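Keeping Station Two Alive: Setup and Upkeep of a Two-Arm Kitchen Cell in Simulation

Project report, second-year robotics lab

Background

When our group signed up for the maintenance project, I think most of us pictured grease, hex keys and a long afternoon under a bench. We were given the simulated kitchen cell instead, which our lab calls Station Two, and for the first week I was a little disappointed. I would like to say early on that the disappointment didn't last. A simulated cell needs looking after just as a real one does, and it can go wrong in ways that are very hard to see, because everything on the screen looks perfectly tidy while the numbers underneath are a mess.

Station Two runs in Lokia, the simulator our department uses for all the arm courses. It had been built by the year before us and handed over with a two-page note, a folder of settings and a list of known problems that was, I am sorry to say, longer than the note. Our job was to get it running again, write down how it is set up, and leave it in better shape for the next group. The real twin of the cell is in the Bermúdez building, and anything we changed had to be something that could sensibly be tried over there as well.

What we found

The first thing we did was run the standard drawer task 12 times without touching anything, just to see how it behaved. The arm reached the cabinet every time, but the drawer was another story. On several runs it crept open by itself as soon as the physics started, and once it shot out so hard that whatever was inside ended up on the counter. We also had a log file with 367 contact warnings in it, nearly all from the same pair of parts, and it took us an embarrassingly long time to read them properly instead of scrolling past.

The warnings came from the drawer and its housing. Somebody had made the cabinet walls a little thicker at some point (probably for looks, and I don't blame them) and the collision shapes had grown along with them, so the sides of the drawer were very slightly inside the walls. The solver did what solvers do and pushed them apart. 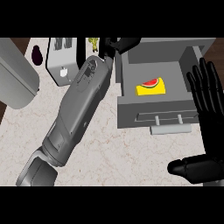 The repair itself was done in small steps, and I would urge anyone who takes over the cell to work the same way, even when it feels slow. We shrank the drawer's collision shape first and left the visible model alone, then saved, then ran the task again before touching the friction on the rails. After that came the handle, which sits low on the drawer front on two short posts and had been given one big block as its collision shape, so the fingers met solid air where there should have been a gap. We replaced the block with three separate shapes, one for the bar and one for each post. For the load we settled on the yellow box with the watermelon slice on it, because it is bright enough to pick out against the gray drawer floor from any camera we tried, and when it has shifted you notice right away. The last step was to put a stop at the end of the rails, with a little damping just before it.

Joint offsets and the second arm

The gray arm had its own trouble, a small error in the wrist that grew worse the farther it reached. We suspected the gripper model for days. In the end it was an old offset in the settings folder, left over from a different tool, that was being added on top of the new one. Taking it out was a matter of deleting one line, and then we spent two more evenings checking that nothing else had been leaning on it. (Something had - the home position, which we then had to record again.)

The hand on the second arm needed less work. Its finger joints were fine, but the start pose brought it in too close to the cabinet, so we moved that pose back a bit and slowed the first part of its approach. We also set it to open fully before every run. Without that, the hand kept whatever shape it had at the end of the last run, and the thumb sometimes brushed the drawer.

Routine care

We wrote a short check to be done before each session, and stuck to it through March:

Load the cell and let it sit with both arms still. The drawer should not move.
Send both arms home and compare the joint readings with the saved ones.
Open and close the drawer once by itself, with no arm near it.
Look at the contact warnings, even if the run seemed fine.
Save a copy of the settings before changing any of them.

The readings go into Potby, the shared notebook, under the Gralen heading, which is the name of our course project.

Results and what is left

After the repairs we left the drawer task looping for a long stretch and reached 880 runs without the drawer opening on its own. The contact warnings at the rails are gone. A few still show up when the gripper closes on the handle at a steep angle, and we think the finger pads need softer contact settings, though we ran out of time to try it. The home position should also be checked against the real cell before anyone copies our offsets across. Our settings are in the same folder as before, with the old ones kept beside them.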